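Fórum › Robótica e automação › Aprendizagem por demonstração
Tópico: Recolha com pinças de mão: vale a pena deitar fora os episódios com gente a passar?
Página 1 de 1

duarte_lx
Membro
Boa noite. Estamos a juntar demonstrações para uma política de manipulação em bancada (pegar, pousar, arrumar em caixas). Usamos duas pinças de mão com câmara e marcador, uma em cada mão do operador. O projeto chama-se Vidal e o objetivo desta primeira fase são 2000 episódios. Vamos em 353.
A minha dúvida é sobre o fundo. O espaço é partilhado e há sempre gente a circular. Um colega quer descartar todos os episódios em que aparece alguém que não seja o operador. Eu acho que ficamos sem dados. Como fazem vocês?

mferraz
Membro
Não deitava nada fora. Se a política só vir a bancada com a sala vazia, vai falhar no primeiro dia em que alguém passar por trás. Tratem da anonimização das caras e sigam.

Calha_7
Membro sénior
Depende de onde vai correr o robô. Se for numa célula fechada, pessoas ao fundo não servem para nada e ainda vos dão trabalho com os consentimentos. Se for num espaço aberto, fiquem com tudo.
Mais importante: como estão a obter a pose das pinças? Se for por odometria visual, pessoas em movimento perto da câmara podem estragar a trajetória. Isso sim é motivo para descartar.

duarte_lx
Membro
Odometria visual com inercial. O marcador serve para a pose relativa entre as duas pinças quando uma vê a outra. O robô vai correr em espaço aberto, por isso nesse ponto estamos de acordo.
Ainda não medi quantos episódios falham por causa de pessoas. Falham alguns, mas os que fui ver eram quase todos no arranque, com o operador a rodar a pinça depressa demais.

mferraz
Membro
Então o problema é o arranque. Fiquem dois segundos parados com a pinça virada para uma zona com textura e só depois comecem. Teto branco liso é o pior que há.

Cosmin Căpraru
Membro
Desculpem o português, não é a minha língua. Eu trabalho com a mesma técnica na Trerkar. Nós não descartamos por pessoas. Descartamos por três coisas: trajetória com salto, marcador que nunca aparece numa tarefa que pede as duas mãos, e dedos fora de imagem no momento de agarrar. O resto fica.
Também escrevemos o nome do operador em cada sessão. No início não fizemos e depois foi impossível saber porque uma parte dos dados era muito mais lenta.

Calha_7
Membro sénior
Concordo com o registo do operador. Não concordo com guardar tudo o resto. Na Duvberg treinámos com e sem os episódios hesitantes (o operador falha, volta atrás, tenta outra vez) e sem eles a política ficou claramente melhor. Guardar por guardar enche disco.

Cosmin Căpraru
Membro
Para nós foi o contrário. Com as tentativas repetidas o robô aprendeu a voltar atrás quando não agarra. Sem elas fechava a pinça no ar e continuava o movimento como se tivesse o objeto.

Calha_7
Membro sénior
Então talvez os vossos operadores recuperem bem. Os nossos ficavam parados a meio a pensar e a política aprendeu a ficar parada a meio. Tivemos de cortar as pausas à mão.

rute.pinto
Membro
Uma via intermédia: guardem tudo e ponham uma etiqueta por episódio (limpo, com recuperação, com pausa longa, trajetória má). Decidem na altura do treino. Etiquetar no próprio dia demora pouco, ao fim de um mês já ninguém se lembra do que se passou.
Duarte, consegues mostrar o que as câmaras apanham? Sem ver o enquadramento estamos a adivinhar.

duarte_lx
Membro
Dois fotogramas da recolha, com as caras já tapadas:
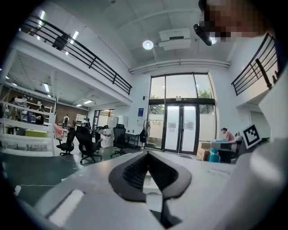
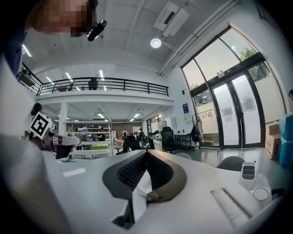

Imagens: duarte_lx / projeto Vidal. Uso livre dentro do fórum, não republicar.

Na segunda vê-se o marcador da outra pinça virado para a sala, do lado esquerdo, e há uma pessoa no piso de cima, atrás da grade. É este tipo de coisa que o meu colega quer excluir. A mim parece-me longe demais para fazer diferença.

mferraz
Membro
Longe demais, sim. Pessoas desse tamanho na imagem não me tiravam o sono. O que me preocupa é a quantidade de teto. Nas duas a câmara está a apanhar muito branco lá em cima, e a bancada nem aparece. É o início do episódio ou ficam assim durante a tarefa?

duarte_lx
Membro
São momentos fora da manipulação, com as pinças levantadas. Durante a tarefa apontam para baixo.

Calha_7
Membro sénior
Então cortem isso antes do treino. Para o mapa pode servir, porque há estrutura fixa com fartura (grades, caixilharia da porta, luzes), mas para a política é lixo. E reparem na porta envidraçada: com as árvores lá fora a exposição vai andar a saltar entre a manhã e o fim da tarde. Fixem a exposição se a câmara deixar.

rute.pinto
Membro
Eu não fixava. Se o robô vai trabalhar na mesma sala, vai apanhar as mesmas mudanças de luz com exposição automática. Recolham a horas diferentes e pronto. Fixar só se a odometria se queixar.

Calha_7
Membro sénior
Exposição automática com uma porta daquelas ao fundo dá-te os dedos escuros quando mais precisas deles. Mas testem, são 7 episódios de cada maneira e ficam a saber.

Cosmin Căpraru
Membro
Na primeira a cabeça no canto está muito mais perto da câmara do que as pessoas ao fundo. Se é o operador, a cara dele vai entrar sempre que levanta a pinça. Confirmem que o programa de anonimização corre em todos os fotogramas e não só nos que têm deteção segura. Nós usámos o Jetex e deixava passar caras de perfil, tivemos de repetir.

duarte_lx
Membro
Boa, isso não tinha verificado. Vou rever os perfis.
Fica assim por agora: não descartamos por haver pessoas, etiquetamos como a Rute disse, cortamos os troços com a pinça levantada e fazemos o teste da exposição de manhã e à tarde. Quanto às recuperações, guardo com etiqueta e treino das duas formas quando houver dados que cheguem.

mferraz
Membro
Guarda também os ficheiros em bruto antes do corte. Se mudarem de método de odometria vão precisar do episódio inteiro, incluindo o arranque.

duarte_lx
Membro
Os brutos estão todos num disco à parte. Ponho os resultados da exposição neste tópico quando os tiver.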